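The Table on the Third Floor

Etelka Sárközi had owned the pool table for longer than she had owned anything else, including the apartment. It was an eight-foot Somogyi with a three-piece slate, and it had come up the stairs one slab at a time before the building had an elevator. Her husband had paid four men to carry it. He had played on it every night until he died, and after that she kept a sheet over it and stacked the mail on the sheet.

In February she called Lajos Lakatos and told him she wanted new cloth.

"What color is on there now?" he asked.

"Green, where there is any."

He came on Friday with Jawad Tanoli, who had worked for him for six months and still carried the staple puller in his back pocket, points up. Lajos had told him to stop doing that. They moved the mail to the kitchen and folded the sheet, and Lajos walked around the table with his hand flat on the rail.

"Who did this last?" he said.

"Orhun Yüksel."

Lajos nodded. He had learned the trade from Yüksel and had left him after an argument over money, and they hadn't spoken since. He didn't say any of this to Mrs. Sárközi. He got down on the floor and started on the rail bolts.

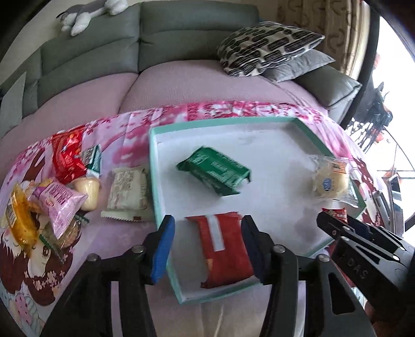

The sofa, with the cherry blossom cloth across the seat.

The rails came off without trouble. Jawad pulled staples and dropped them in a coffee can. The old cloth had been glued to the slate, and it came up in long strips with a sound like tape. When the last strip was off, Lajos swept the slate and put his level on it, first at the head, then the center, then the foot.

"It's out," Jawad said, looking at the bubble.

"A little."

"Do we shim it?"

"Wait." Lajos was looking at the seam between the second and third slabs. The wax had been scraped smooth, and beside it somebody had written on the stone in pencil. The writing was small and leaned to the left. It said 1,438, and under that, 122.

Jawad bent over it. "Is that a serial number?"

"No. That's his handwriting."

Mrs. Sárközi was standing in the doorway with her glasses on. She came over and looked for a while.

"The big one is games," she said. "My husband and Orhun. They played every Tuesday, and they kept score on the wall calendar, and when Orhun came to do the cloth he wrote down the total so it would be under there."

"And the other one?"

"The ones my husband won."

Jawad laughed and then stopped, but she was smiling, so he laughed again.

Lajos asked her if she wanted it cleaned off. She said she did not. He leveled the table with two thin cards under the foot slab, melted new wax into the seams, and scraped it back without touching the pencil. It took him longer than it should have. Jawad held the lamp.

At noon they ate in the kitchen. She gave them bread and cold chicken and asked Jawad where he was from and whether he played. He said he was no good at it. Lajos said that was true. She asked Lajos whether he ever saw Orhun.

"No," he said.

"He moved in with his daughter. She married that Rees boy. Branwen, her name is -- she's the one who answers the phone." She took an envelope from the stack of mail and wrote a number on the back of it. "He has trouble with his hands now. He can't staple."

Lajos put the envelope in his shirt pocket and went back to work.

The new cloth was Vudia, a dark blue she had picked from the sample book. They stretched it from the foot end, Jawad pulling and Lajos stapling, and then did the sides. Jawad let one corner go slack and they had to take out nine staples and do it over. The rails took the rest of the afternoon. It was past six when they bolted the last one on and brushed the cloth down toward the foot.

Mrs. Sárközi set a ball on the head spot and pushed it with one finger. It went straight down the table, touched the far rail, and came most of the way back.

"Good," she said, and went to find her checkbook.

Down in the van Jawad put the staple puller in the toolbox. Lajos sat behind the wheel with the key in his hand. Then he took out the envelope and his phone and dialed. It rang five times before a woman answered.

"Is this Branwen?" he said. "My name is Lakatos. I used to work for your father. I was at the Sárközi place today, and I wanted to ask him something about the slate."

She told him to hold on. He could hear a television, and then somebody turned it down.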